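Folding a Puffer Jacket for Storage

I put the winter coats away every March, and the puffer is the one that never wants to lie flat. A bed works better than a table because you can spread the whole thing out. Empty the pockets and close the zipper first.

Lay the jacket down and pull each sleeve straight out to the side — don't worry about wrinkles yet.

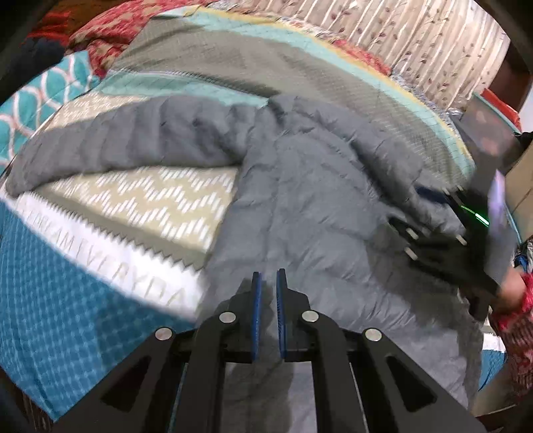
Gray puffer on the bed, one sleeve stretched out.

Now press the air out with your forearms, working from the hem up to the collar. Go slowly. If one side starts to curl over, flip it back before you go on.
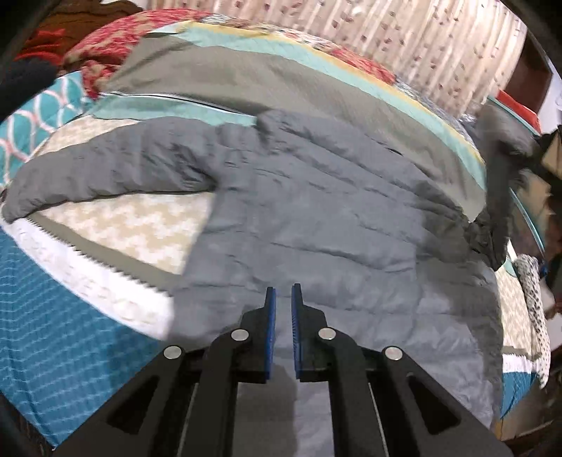 A reader in Terville wrote that she skips the pressing and just rolls hers from the hood down, and that it stays smaller that way. Rolling is fine for thin jackets. On a thick one I still press first.

Fold the sleeves across the chest, cuffs pointing down. Take hold near a cuff or the hem, where the fabric is gathered and easier to grip.

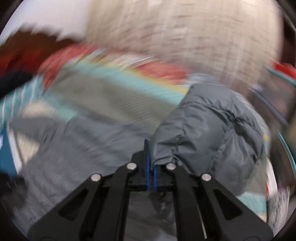

Fold the body up in thirds and slide it into a cotton bag. Leave 3 or 4 inches free at the top — packed too tight, the filling clumps.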